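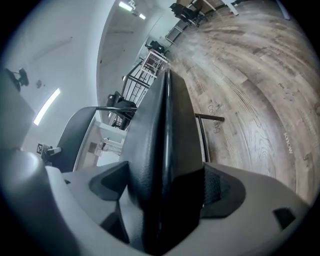
Home Forums Perception Calibration Search Log in

Pose jumps on the left gripper during two-handed chair moves

gmakowska
Running Skerken for the wrist fisheye tracking, poses fused with the tags on top of the grippers as seen from the head camera. Right gripper is clean. Left gripper jumps 30 mm sideways when the fingers come up to the chair backrest. Replay of episode 147 shows it every time. Intrinsics were redone in February and the reprojection error is fine.

tagdrift
Check feature count per image sector. A black backrest that close to the lens takes out a lot of the view, and a lot of what is left is floor. Printed wood grain repeats. Skerken will match one knot to another and report good confidence.

L. Kozłowski
I don't agree that it's the floor. We run Grarkix over the same sort of planks with no trouble. I would look at the time offset between head and wrist streams first. An offset of 2 frames gives a jump like that when the hand slows down near contact.

gmakowska
Offset is estimated per session. Head view for reference, left gripper on the backrest, right one at the front of the seat: 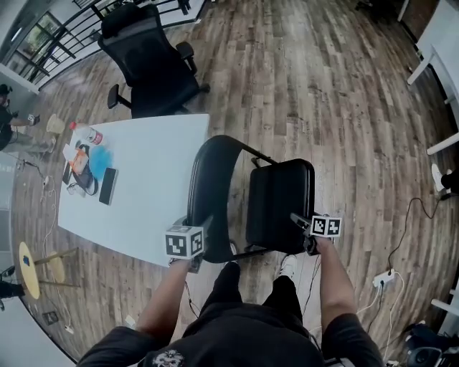

1 min read

Both cubes are up and facing the head camera, so I expected the fusion to hold.

tagdrift
Then what covariance do you give the tag pose? Mazurek's default is isotropic, and depth from a small tag is much worse than its lateral position. With both sources overconfident the filter hops between them.

L. Kozłowski
Plot the innovation on each axis before you change anything. If it grows with hand speed, it's time. If it depends on where the hand is, tagdrift has a point.

gmakowska
Plotted. No relation to speed. I masked the near field in Skerken and set the tag covariance by axis. Jump is down to 2 mm on the same episode. Haven't rerun the rest.

L. Kozłowski
One episode. You changed both settings together, so you can't say which did it. I still want to see the offset swept.

gmakowska
Fair. Will run them separately in Gritora tonight and post the plots.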